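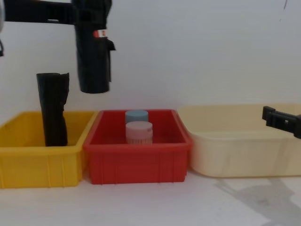
Fotolabor Cornusby — Arbeitsgruppe Schwarzweiß

Anleitung für das Labor, Abschnitt 4: Filme trocknen im Trockenschrank Okico

Stand: 15. März 2023, bearbeitet von Nuria Olmedo

Dieser Abschnitt gilt für Kleinbild- und Rollfilme nach der Schlusswässerung. Planfilme werden nach Abschnitt 6 getrocknet. Wer den Schrank zum ersten Mal benutzt, lässt sich vorher von Ilari Ikonen oder Esperanza Robles einweisen und trägt sich danach in die Nutzerliste ein.

4.1 Vor dem Einschalten

1. Tür öffnen und den Innenraum mit einem feuchten, fusselfreien Tuch auswischen, zuerst die Decke, dann die Wände, zuletzt die Tropfschale.
2. Tropfschale leeren und wieder einschieben, bis sie hinten anliegt.
3. Filtermatte im Lufteinlass prüfen. Graue Matten wechseln, Ersatz liegt im Fach unter der Nasszone.
4. Filmklammern bereitlegen: je Film eine leichte Klammer für oben und eine beschwerte für unten.
5. Netzschalter ein, Heizung noch auf Stufe 0. Den Lüfter ohne Filme kurz laufen lassen, damit loser Staub abgesaugt wird, dann wieder ausschalten.

Hinweis: Die Filtermatte darf nicht ausgewaschen und wieder eingesetzt werden. Sie verzieht sich beim Trocknen und dichtet am Rand nicht mehr ab.

4.2 Netzmittelbad

1. Netzmittel Dretalix nach Angabe auf der Flasche mit destilliertem Wasser ansetzen. Leitungswasser hinterlässt in unserem Haus Kalkflecken.
2. Film in der geöffneten Dose in das Bad legen und nicht mehr kippen. Schaum setzt sich sonst in der Spirale fest.
3. Nach einer Minute den Film herausnehmen und schräg abtropfen lassen.
4. Spirale sofort mit warmem Wasser spülen, ohne Spülmittel. 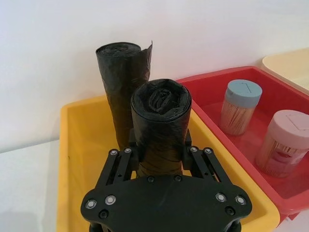 Abstreifzangen werden bei uns nicht mehr verwendet. Ein einziges Sandkorn in der Gummilippe zieht einen Kratzer über den ganzen Film, und im vergangenen June-Kurs waren gleich mehrere Streifen betroffen. Wer Wasser abnehmen möchte, führt den Film einmal zwischen zwei sauberen, mit Netzmittel befeuchteten Fingern hindurch — ohne Ringe und ohne Druck.

4.3 Filme einhängen

1. Leichte Klammer am Filmanfang ansetzen, möglichst außerhalb des ersten Bildes.
2. Film an der Stange einhängen, Schichtseite nach links. So zeigen alle Schichtseiten in dieselbe Richtung.
3. Beschwerte Klammer unten anbringen. Der Film muss gerade hängen und darf die Tropfschale nicht berühren.
4. Zwischen den Filmen eine Handbreit Abstand lassen. Der Schrank fasst höchstens neun Filme.
5. Namensschild an die obere Klammer stecken. Filme ohne Schild kommen in die Sammelmappe im Flur.
6. Tür langsam schließen, damit die Filme nicht gegeneinander schwingen.

4.4 Trocknen

1. Lüfter auf Stufe 1 stellen.
2. Thermostat auf 34 °C stellen, die Heizung dann auf Stufe 1.
3. Zeitschaltuhr auf 40 Minuten stellen. Für eine halbe Beladung reichen 33 Minuten.
4. Tür bis zum Ablauf der Zeit geschlossen halten.
5. Heizung ausschalten und den Lüfter weiterlaufen lassen, bis die Anzeige wieder Raumtemperatur meldet.

Achtung: Lüfterstufe 2 ist nur für leere Spiralen und Dosen vorgesehen. Bei eingehängten Filmen schlagen die unteren Klammern gegen die Rückwand.

Achtung: Bei über 40 °C rollt sich dünnes Trägermaterial stark ein. Zeigt das Thermometer mehr an, Heizung sofort aus, Lüfter an, Tür zu lassen und Yolanda Prieto Bescheid geben. 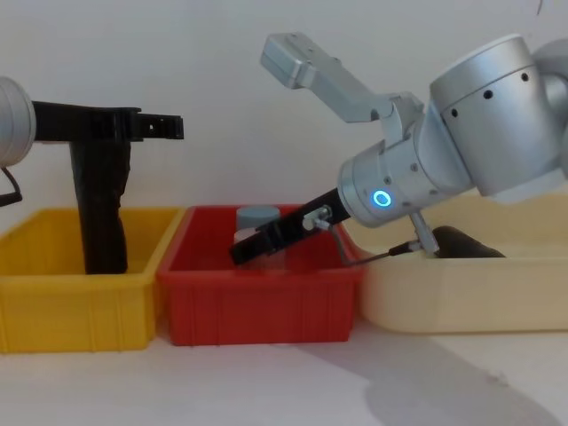 Wie erkenne ich, ob der Film wirklich trocken ist?

Am unteren Ende. Dort sammelt sich das Wasser, und unter der Klammer bleibt der Film am längsten feucht. Fühlt sich der Rand neben der Klammer noch klebrig oder kühl an, zehn Minuten nachtrocknen und erst dann schneiden.

4.5 Entnehmen und ablegen

1. Baumwollhandschuhe anziehen.
2. Untere Klammer zuerst lösen, dabei den Film festhalten.
3. Film auf dem Leuchttisch in Streifen schneiden und gleich in Pergaminhüllen stecken. Die Hüllen von Rugemalira passen für Kleinbild und Rollfilm, die Größe steht auf der Lasche.
4. Klammern abwischen und zurück in die Schublade legen.
5. Netzschalter aus, Tür einen Spalt offen lassen.

Wasserflecken auf der Rückseite lassen sich meist durch erneutes Wässern und ein frisches Netzmittelbad entfernen. Flecken auf der Schichtseite bitte nicht reiben, sondern den Film Aitana Iglesias zeigen. Störungen am Schrank werden mit Datum und eingestellter Stufe ins Laborbuch eingetragen.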